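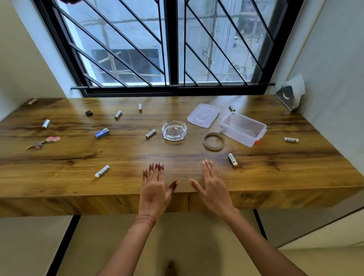

Ekua Abubakari wrote to me that her table under the window has become pale on one side and sticky on the other, and she asks if she must sand it all down. My answer is no, or at least not yet. Most wooden tops which look tired are only dirty, and the dirt sits in old oil or wax.

First find out what finish you have. Put a drop of water on a place where it does not matter, for example near the back edge, and wait 15 minutes. If the drop stays round, the finish is still closed and you only need to clean. If the wood becomes dark under the drop, it is open and it wants oil. With varnish the water also stays round, but you can often feel a smooth skin with your fingernail, and oil will do no good on top of it.

Cleaning

Mix a small spoon of mild soap flakes in a litre of lukewarm water. Wring the cloth until it almost does not drip any more. Wipe along the grain, then once more with clean water, then dry with a towel. Do not leave wet patches to dry by themselves.

For the sticky part I use white spirit on a cotton rag, with the window open. Sticky places come usually from too much oil, put on too thick and never wiped off. I made this mistake in my flat in Zirnstead, and for a whole June every newspaper was glued to my table. It took me 2 evenings to get it off.

Lay the used rags flat outside to dry, or put them in a jar with water and a lid. Rags with oil can begin to burn by themselves when they are rolled up in a bin. Please take this seriously.

Oiling

Less is better. A table for four persons takes about 7 spoons of oil for one coat. Pour a little in the middle, spread it with a cloth, wait as long as the tin says, and then wipe off everything that the wood did not drink. Wipe more than you think is necessary. Leave the table alone overnight before the second coat.

Pale places from the sun

Sun changes wood, and oil does not bring the old colour back completely. What helps is to move things. A bowl or a lamp which stands always in the same spot leaves a ring of another colour, and the ring is hard to remove. I turn my table once a year, if the shape of the room allows it. A thin curtain in the hours of strong light is also good.

White rings from cups

These are damp under the wax. Put a dry cotton cloth over the ring and go over it with a warm iron, no steam, for a few seconds only. Lift, look, repeat. If the ring is black, it has gone into the wood itself and the iron will not help.

Edem Lamptey asks about olive oil. I would not use it. It never becomes hard, and after some months it begins to smell. Linseed or tung oil from the paint shop is the better choice.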